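From: Dinesh Mathew
To: Clulcombe shared kitchen list
Date: Tue 18 August
Subject: Re: cups as holders

Trinh Lâm wrote:
> Blue cup for snacks, pink cup for small bottles. Keep both at
> the back by the wall and the table stays clear.

I'm not sold. A bottle with a screw cap stands up fine without help.
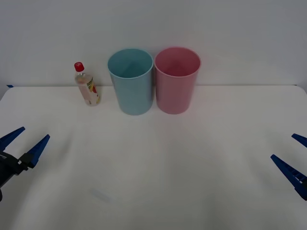 We tried trays in April and they filled with junk in 2 weeks. Why would cups be different?

Also, they're drinking cups – somebody will want one for water. 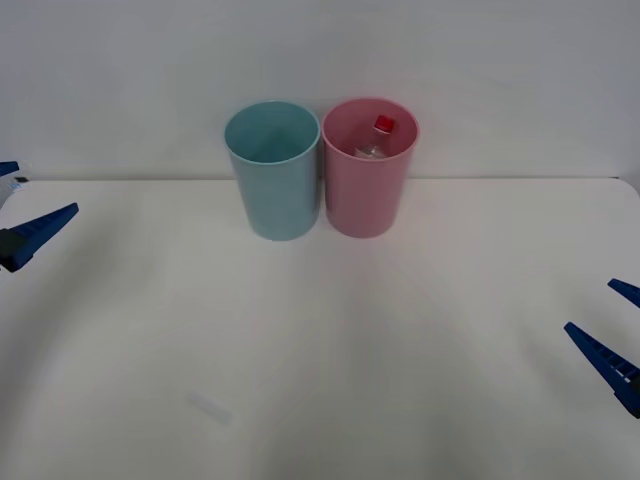
Red-capped bottle in the pink cup, blue cup empty.

I'll grant it takes up less table. The snacks I doubt more, as a tall pack in a light plastic cup sounds tippy to me.

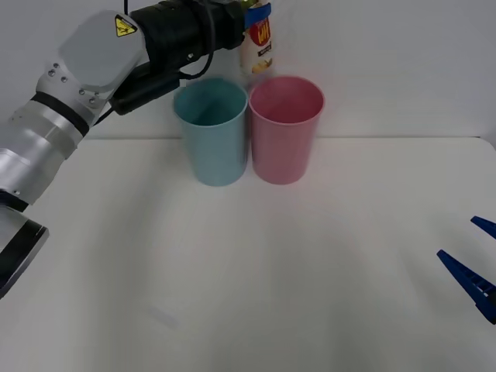 Clulcombe list, issue 7, p. 4

Fine, try it until the next issue. But who washes the cups?

Dinesh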